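Grasp Selection for Tabletop Clearing with a Two-Finger Gripper

Student Project Report
Manalastas Program in Automation
Submitted 25/01/2024

Abstract

This report presents the results of a one-term student project on grasp selection for a robot arm that moves household items on a table. Two methods of choosing a grasp were compared on the same set of recorded trials. The first method, called center grasp in this report, closes the gripper at the middle of the detected item. The second, called edge-aware grasp, scores several candidate positions and rejects those where a finger would strike a neighboring item or a plate rim. The edge-aware method completed more trials, and most of its advantage came from items resting on or beside plates.

1. Background

The project continues work begun at the Skirkodero laboratory, where earlier student groups built the control software and the item detector. Those groups reported that most failed pickups took place after the item had been found correctly. The gripper reached the right area but closed on the wrong part of the item, or one finger came down on a rim and the arm stopped. The present group was asked to study this stage only. Detection, path planning and arm calibration were left as they were received, and no changes to them are reported here.

2. Research Question

The question set at the start of the term was whether a simple geometric check, run before the gripper descends, would reduce the number of stopped or dropped pickups on a crowded table. A second question, added in consultation with the course staff, was how much time the check would add to each pickup.

3. Method

3.1 Items and layouts

Trials were run with plates, bowls, toy food and packaging of the kind found in a kitchen. Items were placed by hand according to printed layout sheets. A total of 67 layouts were prepared. In each layout, at least one item rested on a plate or close enough to a plate that a finger placed without care would touch the rim. Round items, long items and flat items were all represented, and the same layouts were used for both methods.

3.2 Grasp scoring

The edge-aware method takes the outline of the target item and produces candidate grasps along its length. For each candidate, the software estimates where both fingers will be at the lowest point of the descent. Candidates are removed when either finger overlaps a neighboring outline. The remaining candidates are ranked by the width of the item at that point and by the distance from its center. The center grasp method performs none of these steps and was kept as the baseline.

Weights for the ranking were set by hand during the first weeks of the project. The group tried a small search over weight values -- using layouts that were later excluded from the comparison -- and found that the results changed little within a broad range.

3.3 Trial procedure

Each trial consisted of one attempted pickup and one placement. A trial was recorded as complete when the item was lifted, moved to the target area and released without a stop. Drops, stops and placements outside the target area were all recorded as incomplete. Trial records were kept in Brolico, the logging tool used in the course, and were checked by a second group member before they were counted.

4. Results

The two methods together produced 3,671 recorded trials. Of these, 2,888 were complete. A further 677 were incomplete with a known cause, and the remainder were set aside because the log did not allow a cause to be assigned.

The edge-aware method had the higher completion rate in the comparison. The difference was largest for items lying on plates, where the center grasp often brought a finger down on the rim. For single items with open space on all sides, the two methods performed alike.

Long items gave mixed results. The edge-aware method sometimes moved the grasp toward one end in order to avoid a neighbor, and the item then tilted during the lift. Several of these trials ended in a drop. The ranking does take distance from the center into account, but the weight given to it appears to have been too small for heavier items.

The added computing time was short compared with the motion of the arm, and operators did not report a visible delay before the descent.

5. Limitations

The outlines used for scoring are flat. The height of an item is not considered, so a bowl and a plate of the same width are treated in the same way. The layouts were also prepared by the same students who wrote the scoring code, and they may favor situations the group had already thought about. A set of layouts from the Argate section of the course was requested but arrived too late to be used.

6. Further Work

The group recommends that height be added to the scoring step before any further tuning of the weights. It also recommends a limit on how far a grasp may be moved from the center of a long item. Both changes can be made without altering the detector. The layout sheets and trial records will remain available to the group that takes up the project in April -- including the trials that were set aside, which may be worth a second review once height data can be added.
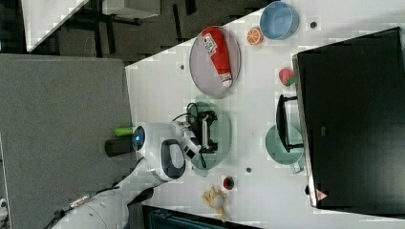
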